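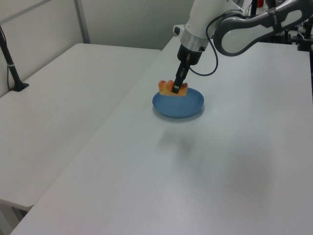

1/ Panic attacks at night

Woke at 3 again with my heart pounding. Third time since I moved to Okstead. I used to think they only came when I was already worried about something.

2/ The clinic on Bilon Street had me write down the time, how long it lasted and what I did. Longest so far was 27 minutes.

3/ Getting out of bed helps me more than breathing exercises. I sit in the kitchen with the light on until my hands stop shaking.

4/ Sleep group starts in April. $75 for the course. Will post how it goes.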